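Mitanico Learning Center
For Young Readers
How Does a Robot Learn to Sort?
Posted Aug 19, 2021

When you were very small, someone showed you how to put toys away. You watched, you tried it yourself, and after a while you could do it without help. A robot can learn in a similar way, but it needs many more turns than you did. The staff of the Mitanico Learning Center prepared these pages to explain how those turns are collected.

What is an example?

An example is a record of one job, done from start to finish. At our center, many of the jobs involve toy bricks and plastic bins. A person guides the robot's arm by moving a set of handles. The arm copies each movement. While this is going on, a computer saves two kinds of information. It saves what the robot's camera sees, and it saves how the arm and the fingers move.

The camera is small and is mounted close to the robot's fingers. It travels wherever the fingers go, so the computer receives a close view of each brick as the robot reaches for it.

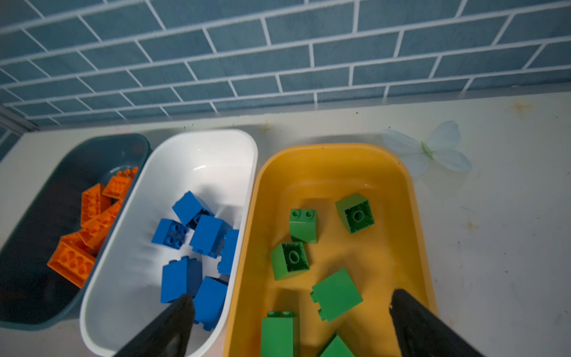

A person who wants to pick up a brick hardly has to think about it. A robot must work out where the brick is, which way it is turned, and how far to open its fingers. A brick lying with its studs up does not look the same as one lying upside down, even when both are green. Bricks in a pile can also hide one another. For this reason the people who collect examples do not line the bricks up neatly. They let them land in different ways, so that the computer has many kinds of piles to study.

How many examples are needed?

One example is not enough. If a robot saw only one orange brick in one corner of one bin, it might learn to reach for that corner every time, even with no brick there. Our project, which is called Stondercombe, began with 200 examples. The robot could find a bin but often closed its fingers on air. The team went on to 400, and later to 1,007. Each person on the team works for a short period and then rests, as tired hands make jerky movements and the robot would learn those too.

Are mistakes saved?

Yes, some of them are. When a brick slips, the person guiding the arm may try again, and the computer keeps both the slip and the second try. The robot can then learn what to do after a slip of its own. Other recordings are removed. A recording that stops halfway through the job, for instance, is marked and left out.

"Children often ask whether the robot gets bored," says Sarmīte Venckus, who leads the project. "It does not. The people sometimes do, and so we change the jobs."

What happens next?

The computer studies the examples and looks for patterns that connect what the camera sees with how the arm moves. This step is called training. Afterward the robot is given a pile it has not seen before, and no one holds the handles. The team watches and writes down which bricks give it trouble. Those notes help them choose the next examples to collect.

Words to know

Example: a record of one job.
Gripper: the part of a robot that holds things.
Stud: one of the round knobs on a toy brick.
Training: the step in which a computer studies examples.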